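The Thing in the Drawer

So my aunt Bev left me the table. She left my cousin Dean the ute and my sister the good knives, and I got the table, plus (it was written down, in her own handwriting, on the back of a rates notice) "whatever is in the drawer."

I should say straight up that I wanted the table. I'd wanted it since I was a kid, when we used to drive the 300 kilometres up to Kurton every summer with no air con and a wet face washer each, and we'd fall in through the flyscreen door and there it would be, pale as a biscuit, with a jug of cordial on it. It was always a bit dirty in a clean sort of way. Bev wiped it down ten times a day and it still had specks and smudges on it, and if you ran your hand over it you could feel where somebody had done their homework too hard.

And it had the streak. There's a thin dark line in the grain, grey-brown, going across on an angle, and when we were little my sister told me it was a river. We had towns along it. Mine was called Seidel, after the name on the side of the fridge, and hers was called Proklow, which she swore was a real place in Europe and which I've looked up several times since. Our towns were at war most of January. Dean was allowed to be the ferry.

Anyway. The drawer.

I went up in November with a borrowed trailer and my neighbour Vusumuzi, who has a bad knee and a very good back, he says, and who came mainly because I'd promised him a pie at the servo. Bev's place on Padevel Street was already half empty. Dean had been through and taken the telly and for some reason all the lightbulbs, so we had the blinds up and were working by whatever came in off the verandah.

"It's smaller than you said," Vusumuzi said, looking at the table.

"I was smaller when I said it."

"You said it on the way here."

He got down on his good knee to look underneath, because he likes to know how a thing is put together before he lifts it, and I pulled at the drawer. It stuck. It had always stuck, you had to lift and swear a bit, and Bev's word was "sugar" and mine isn't. Out it came, all at once, and the whole lot went across the lino.

There were rubber bands. There were candles from birthday cakes, the thin stripy kind, all burned to different heights. There was a bank book with 1,592 dollars in it from before I was born, and a note folded inside that said SPENT IT. There were the instructions for a sewing machine she never owned. And there was a blue and black thing.

I picked it up. It stood up quite nicely on its own on the table, that was the first thing I noticed, and the second thing was that I had no idea what it was.

"What's that?" said Vusumuzi from the floor.

"It's a..." I said, and turned it around. "It's off something."

"Off what?"

Well, that was the question, wasn't it! I'd seen it before. I was sure I'd seen it before. I had a strong feeling of it being in somebody's hand, and the hand being waved at me, and being told to leave it alone because it was important. But that describes most of the objects of my childhood.

I rang my sister. She was at work and I had to hold the phone up and do the whole video business, and she squinted at it and said oh my God, that's from the caravan.

"What caravan?"

"Bev's caravan. It went in the window. The little window over the sink. You pushed it and it clicked."

"Bev never had a caravan."

"She did before you," my sister said, which is a thing she has been saying to me my entire life. There was apparently a golden age before me, with a caravan in it, and also a pony.

So I rang Dean. Dean said it was a part off the pump. He said it with total confidence. He said his mother had paid 231 dollars for that part, in the drought, and then the rain came the same week, and she was so cross she'd put it in the drawer and wouldn't have it fitted on principle. He told it really well. I could hear the rain. Then he said, "Hold it up again?" and I did, and he said, "Nah, hang on, the pump bit was red."

Vusumuzi had got himself up by now and was sitting on the only chair, eating one of Bev's barley sugars out of the tin (I'd said he could). He put his hand out for the thing and I gave it to him, and he had a proper look, the way he looks at everything, as if it might be going to ask him a question back.

"My mother had a drawer," he said.

"Everybody's mother had a drawer."

"Hers had a key in it for a tractor. We lived in a flat." He stood the thing back on the table, right near the river, a bit down from Proklow. "We kept it. My brother has it now. It's his turn until winter."

I laughed, and then I had a bit of a cry, to be honest with you, the first one I'd managed since the funeral, where I'd been too busy with the sandwiches. It wasn't a big one. He found me a tea towel. It was the one with the lighthouses on it, so then I had to tell him about the lighthouses, how Bev collected them off tea towels and had never once gone to see a lighthouse, though there was a perfectly good one down the coast, and how she said she liked them better flat.

We did the table after that. It came apart better than I'd feared. The legs are only held on with big old wing nuts, and three of them turned with your fingers and the last one needed the shifter and, yes, the other word. I wrapped the top in the lighthouse tea towels and two doonas and Vusumuzi tied it down with a knot he wouldn't explain. The thing I put in my cardigan pocket. All the way home it dug into my hip, every bend, and every time I went to move it I thought, no, leave it, I know where it is.

He got his pie. He got two, in fact, and a custard tart.

The table's in my kitchen now. It doesn't go with anything. The sun comes in over the sink of a morning and whites out half of it, so from the doorway you'd swear there was no grain in it, and then you sit down with your tea and lean in and there's the river, same as ever. My sister came for a weekend and put her mug down on Seidel without so much as a by-your-leave. I said nothing. I'm biding my time.

And the thing has gone around a bit. She took it home with her and showed it to a man at her hardware shop who said it was definitely marine. Dean had it after that, and he took it to the pub, where it was a piece of a vacuum cleaner, a part of a camera and, from an old bloke who'd known Bev, "one of them what she used to have." I've had that last one explained to me three ways. Dean reckons he went a bit pink when he said it, and bought the next round, and wouldn't be drawn.

So that's something. I'd like to go back up there and find him. I don't know what I'd say. I'd have to take the thing along with me and stand it on the bar, I suppose, and order a shandy and wait.

It's back with me now, anyway, until Easter. Vusumuzi came over to see it home and we had it out on the table between the teapot and the toast, and he asked me what I'd do if somebody came to the door and told me exactly what it was, name and number and what it went on.

I said I'd put the kettle on, wouldn't I. I said I'd hear them out.

"And then?"

"And then back in the drawer," I said, and he passed me the jam. The drawer was sticking again by then. It's the damp. You've got to lift it and swear.
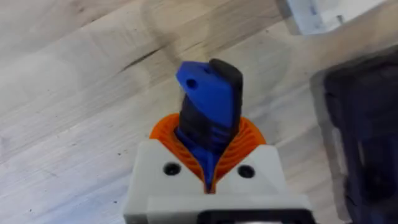
Photo: Vusumuzi Mkhize

"The Thing in the Drawer" is a short story. Please ask before reprinting it anywhere, I nearly always say yes.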